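Riltura Linen Reuse Program
Progress report to the funder, second reporting period
4 March 2023

1. Status

The program collects retired bedding from accommodation providers, sorts and launders it, and supplies it to transitional housing. Collection and laundering are on schedule. Distribution is behind schedule by one delivery round. Spending is within the approved budget, with one transfer between lines requested under section 5.

2. Collection and sorting

The program received 1,997 items in the period. Sheets and pillowcases made up most of the intake, followed by quilt covers, blankets and a small quantity of towels, which fall outside the agreement and were passed on unsorted. Of the items received, 463 were rejected at first inspection. The main causes were staining that would not respond to treatment, thinning at the centre of fitted sheets, and failed elastic.

The rejection rate is higher than the rate assumed in the application. It varied by supplier. Material from the Grado site arrived bagged by size and was generally in good order. Material from the two smaller suppliers arrived mixed, and sorting it took longer than planned. A one-page packing guide has been sent to both. No change in their deliveries is expected before the next quarterly pickup.

3. Laundering

Laundering is contracted to Kozłowski at the per-kilogram price set out in the original agreement. Turnaround was within the contracted limit for all loads except one, which was held over a public holiday. Coloured and patterned items are now washed separately from white items following dye transfer in an early load. This adds a small handling charge, recorded under operating costs.
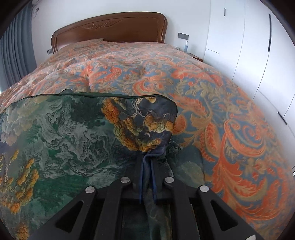 Items with minor faults are repaired after laundering. Repairs cover open seams, missing buttons and detached ties on quilt covers. Over 22 hours of paid sewing time were used in the period. Work on fitted sheets has been stopped, as replacing the elastic costs more than the item is worth to the program.

4. Distribution

Sets are made up as one fitted sheet, one flat sheet, two pillowcases and one quilt cover. The shortage of sound fitted sheets limits the number of complete sets. Flat sheets are in surplus and are being offered as substitutes where the receiving house agrees. Tristia House has accepted the substitution for single beds only.

The delayed delivery round was caused by a vehicle fault. The goods are labelled and in storage, and the round has been rebooked.

5. Budget

Freight is underspent because of the delayed round. Storage is overspent. We request approval to move the unspent part of the freight line to storage, excluding the amount needed for the rebooked round. No increase in the total grant is sought.

6. Next period

Work to July will cover 3 items: a second source of fitted sheets, a revised inspection standard, and renewal of the storage lease. The inspection standard will be sent to the funder in draft.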